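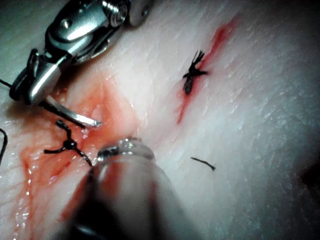 Filipa Vieira wrote in to say that I had the funding side of a small-town games all wrong, and that if I was going to keep cheering for the Flirkeck Games on this blog I should at least learn how the shirts get paid for. Fair enough! She followed it up with a long email, then a longer one, and I have spent most of the past week happily buried in the money end of amateur sport. I had no idea it was this interesting.

Some catching up for anybody who found this page through a search. The Flirkeck Games is a multi-sport weekend for club athletes. Track, road cycling, open water swimming, table tennis, a little judo, and a mixed relay on the last afternoon that I would cross an ocean to watch. There's no prize money. You get a medal, a towel and a bowl of bean stew, and people come back year after year for it. I ran the 1,500 there once and finished nowhere near the front and I still have the towel.

In my last post I said the Games ran on entry fees, with a few sponsor banners on top for decoration. Filipa's point was that it's the other way around. Entry fees cover the timing chips, the medical tent and the pool rental. Everything else comes from sponsors, and by everything else she means the stands, the buses between venues, the insurance, the sound system, the stew. Take away the sponsors and you have a very accurately timed race in an empty field.

There are 4 main sponsors at the moment and then a bunch of little ones (the bakery, the tire shop, a dentist who has had the same banner forever and refuses to update the phone number). Of the big ones, Oseo does the buses and Fiadzo does the kit, and those two have been in since the beginning. Suvport came in later and paid for the new finish gantry, which I love, it looks like a proper big-city finish and it makes you sprint even when you have nothing left.

What I really didn't know is how these deals are written. I assumed somebody signs a check every year. But most of the Flirkeck deals are tied to one edition of the Games, by name, and if that edition moves, the deal is up for discussion again. So when the weekend got pushed back to April on account of the track resurfacing, every single one of those agreements had to be reopened. All of them, even the dentist!

Filipa described a whole string of phone calls, and I asked if I could share some of it and she said go ahead. Oseo was easy. Buses are buses, the dates just had to clear the school calendar. Fiadzo was harder because the shirts had already been printed with the old dates across the back. You can't exactly peel that off. For a while there was talk of scrapping the lot and ordering again, and then someone suggested leaving them as they are and handing them out anyway, and I cannot tell you how happy this makes me. I want one so badly. A race shirt with the wrong date on it is the best kind of race shirt. Fiadzo agreed on the condition that the relay teams get new ones, so the relay photos will look right, and that seems like a good trade to me.

Suvport wanted something in return for staying on, and what they asked for was their name on the 60 meter dash for under-twelves. I laughed when I read that. Of all the events! But have you ever stood at the finish of the kids' dash? It's the loudest spot in the whole Games. Every grandparent in the county is leaning over the barrier. Whoever picked that one has been there and knows what they're doing.

Now for the part where I was properly wrong. I wrote that a sponsor leaving would be "no big deal, they'd find another." Filipa was very kind about this but she did put it in capital letters: THEY WOULD NOT. A town this size has a short list of businesses that can put in serious money, and most of them are already in. It took two seasons of asking to get Suvport through the door. When one says no, the organizers go back to the ones who said yes and ask for a little more, and you can only do that so many times before people stop picking up the phone.

She also explained in-kind support, which I'd always skimmed past. Some sponsors don't give cash at all. They give bottled water, or a van with a driver, or the use of a parking lot. That gets counted at what it would have cost to buy, and apparently there are long, passionate arguments over what a parking lot costs. I would pay to sit in on one of those.

A few of you asked in the comments whether the later date hurts the entries. So far it's the opposite. The cycling is already full and the swim has a waiting list, probably helped by the fact that the water will be... well, it'll still be freezing, let's be real, but a friendlier kind of freezing than last time. The athletes' limit across all sports is 1,000 and the organizers think they'll hit it. Table tennis still has spots if you want in! You don't need to belong to a club for that one, you only need your own paddle.

For spectators the weekend pass stays at the old price, and the bus is free with it. Get the bus. I drove last time and spent 45 minutes looking for parking and missed both judo semifinals, and I'm still annoyed with myself.

I'm going to be there for all of it. My training is going fine, thank you for asking, the left calf is behaving and I did a decent set of intervals on the canal path yesterday in a headwind that made my eyes stream. I haven't decided between the 1,500 and the 5K. My sister says do both. My sister has never run either.

Filipa has promised me a walk through the venue plans once the new track is open, including the route for the shuttle and where the stew tent is going (there's been a dispute, the table tennis people want it closer to their hall). I'll write that up as soon as I have it. If you've worked on a local games somewhere else and your sponsor deals are set up differently, leave me a comment, I'd love to compare.

Posted 25/02/2024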